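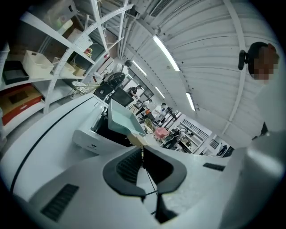
How a Workroom Is Put Together

Posted 2020-05-16 by Mared Sayce

A workroom is a room where people make, fix, sort or test things. Most of its parts are chosen to solve a problem. Four of those parts are explained on this page.

1. Shelving

A shelving unit stores things upward. A box on the floor uses one patch of floor. A unit with five shelves can hold five layers of boxes over the same patch.

Metal is a common material for tall units. A thin sheet of steel bends easily when it is flat, but if its edges are folded down it becomes stiff. Try this with paper. Lay a sheet across two books and put a coin in the middle. The sheet sags. Now fold up both long edges and try again.

Heavy boxes go on the low shelves. This keeps the center of gravity low - the point where the weight of the whole unit balances. A unit with a low center of gravity is harder to tip. Tall units should also be fixed to a wall or to the floor. Never climb one.

2. Boxes and bins

Cardboard boxes are light and fold flat when empty. The wall of a carton usually has three layers: two flat sheets with a wavy sheet glued between them. The wavy sheet is called the fluting. Cardboard gets weak when it is damp. Plastic bins cost more but can be washed.

A label should face outward and say what is inside. "Misc." is not a useful label.

3. The printer

Many printers pull in one sheet of paper at a time with rubber rollers. An inkjet printer sprays tiny drops of ink. A laser printer uses a dry powder called toner and melts it onto the page with heat. A tray holds the paper in a neat stack so that each sheet goes in straight.

4. Ceiling lights

A fluorescent tube is a glass tube with a little gas and mercury vapor inside. Electricity makes the vapor give off ultraviolet light, which our eyes cannot see. A white powder on the inside of the glass takes in that light and gives out light we can see.

A long tube spreads its light over a wide area, so shadows have soft edges. A small bulb makes sharper shadows. Used tubes contain mercury and must go to a recycling point. An adult should do this.

Words to know

Fluting: the wavy layer inside cardboard.
Toner: the powder used in a laser printer.
Ultraviolet: light that human eyes cannot see.

Checked by Delyth Maddocks. Next page: Chairs and Desks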